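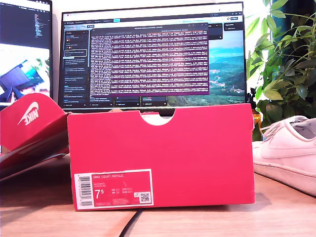 1/ Lunes de hacer limpieza en el cuarto de trabajo. Tengo un problema con las cajas de zapatos y hoy lo voy a resolver (o eso le he dicho a Ilham, que ya se está riendo).

2/ A ver, las guardo todas. Todas. Que si para cables, que si para facturas, que si "esta es muy buena, no la tires". Cuando me mudé a Chraibi me traje una pila entera VACÍA en la furgoneta!!

3/ Regla nueva: si las zapatillas se siguen usando, la caja se queda solo si tiene trabajo. Las Court Royale blancas me las pongo casi a diario, así que su caja pasa a ser de cargadores. Fin.

4/ Eso sí, la etiqueta no la arranco nunca. Luego quieres repetir modelo, no te acuerdas de la talla y ahí la tienes, un 7,5 bien grande.

5/ Las de cartón marrón son otra historia. Esas son de envíos y ocupan muchísimo, y encima las meto unas dentro de otras y luego no hay quien encuentre nada.

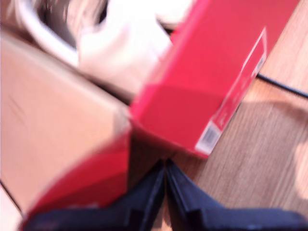

6/ Reparto final:
- cables y cargadores, a caja de zapatos con su tapa
- papeles, a la estantería Madberg (80 cm de ancho, cabe justo)
- cartón de envíos, desmontado y al contenedor

7/ Me quedo con 3 cajas. TRES. Ilham Cherkaoui, que conste por escrito, que luego dices que no tiro nada.

8/ Pregunta para quien sepa: ¿cómo limpiáis la puntera de las zapatillas blancas? Me han hablado del jabón Hasa y de un cepillo de Pindalness, pero no he probado ninguno. Os leo, que bajo el cartón y vuelvo.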